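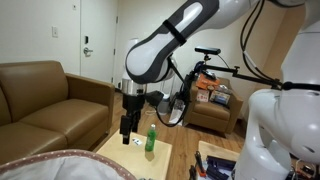
Home Projects Coursework Gallery About Contact

Soscombe Interiors Workshop: Project Report
The Low Table Problem
by Yi-an Geum

I picked the lounge corner for my project because I sit in it more than I sit anywhere else in the building, and because I have opinions about low tables (ask my roommate, she's heard all of them). The assignment was to take one ordinary seating area, spend a while watching how people use it, and suggest changes that cost less than $300. No knocking down walls, no new sofas.

So, the sofa. It's tan-brown leather with big squared armrests, and everybody loves it, me included. You sink in and then you don't want to get up! The table is the other half of the story. It's low, with a smooth pale yellow top and a rounded corner that I've come to appreciate a lot, having walked into plenty of the other kind at home. Pale wood next to brown leather is a nice combination and I wouldn't touch it.

What bugged me was the reach. When you're leaning all the way back, your drink is a long way off. I watched people do the same little move over and over: scoot forward, grab the bottle, scoot back, and then hold it in their lap for the rest of the conversation. Tall narrow bottles are the worst for this. Put one near the back of the table and you have to stretch past whatever else is lying there, and cards and papers get pushed off the far side.

My first idea was just to move the table closer. I tried it for a whole afternoon and it was terrible, my knees hated it. Masaru Oshima, who was my project partner for the measuring part, is a lot taller than me and basically had to sit sideways. We put it back where it was and left a gap of 26 inches in front of the seat cushions, which felt too wide to me and too narrow to him, so I guess it's a fair compromise.

The second idea was a tray that sits over the armrest. The arm is broad and flat enough to hold one, and the leather is slippery, so we lined the underside of ours with felt and then had to redo it with rubber shelf liner when the felt slid too. Masaru cut the tray out of scrap from the Godoy shop and I did the sanding (so much sanding). It took us three tries to get the side pieces to grip without leaving marks.

People liked the tray for mugs and phones. For taller bottles they still went back to the table, and I get it, I did too. I also made a paper version of a small raised edge for the back of the table to stop things going over, but I ran out of time before I could build it properly. It's drawn up in my notebook and I'd like to do it in June if the workshop is open.

If I did this again I'd start with the tray and skip the table shuffling. I'd also ask more people who are short.

Related projects
Fuson Hall Reading Nook, Second Attempt
Stikuvside Bus Shelter Bench
A Coat Rack for Wet Coats
Shelf Liner Compared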